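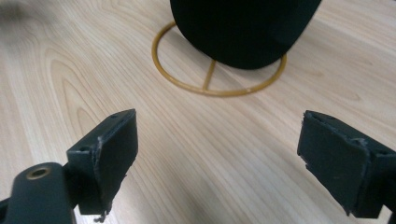
Danish Siddiqui wondered whether a plain tabletop was really worth a page of its own, and said he'd oil any pale wood the minute it came through the door. Fair enough, Danish, but I like it pale! I've been going on about wood grain since November, when Kwame Kwofie and I started hunting for a light surface to lay things out on. Plenty of grain, and one cap on a board.

A quick word on how I choose. I look for lines that wander a bit — dead straight grain makes me think of office shelving — and I like a knot or two if they're going. The swirly ones with darker streaks are my favourites, though Kwame says they look like somebody spilt tea. He wanted a grey top from Drurneck and we had quite a long chat about it (I won). We also looked at one from Belhaj, lovely colour, but it came with a bevelled edge and I kept catching my sleeve on it in the showroom.

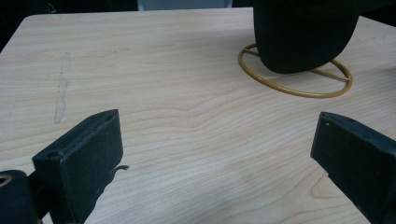

Fine wavy lines in orange-tan, and the slightly rounded far edge.

I could look at ripples like those all afternoon. They calm down and then go off into a curve again, and you find yourself following one along with your finger when you're meant to be getting on with something. A soft, even light suits them best, I think. Strong sun flattens the lot, and our old lamp turned everything the colour of custard.

Now, hats. I have far too many of them and they live in a heap on the back of a chair, so getting them laid out one at a time on something pale has been a treat.

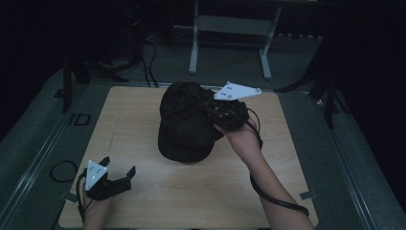 Black caps are the awkward ones, because they show every bit of fluff and the crown goes into folds as soon as there's no head in it. I used to stuff mine with tissue paper. Kwame rolls up a tea towel and pushes it in from underneath, much quicker, and you get the tea towel back afterwards. The brim I leave well alone — I flattened one once under a pile of books and it never sat right again.

More hats when I've found the lint roller.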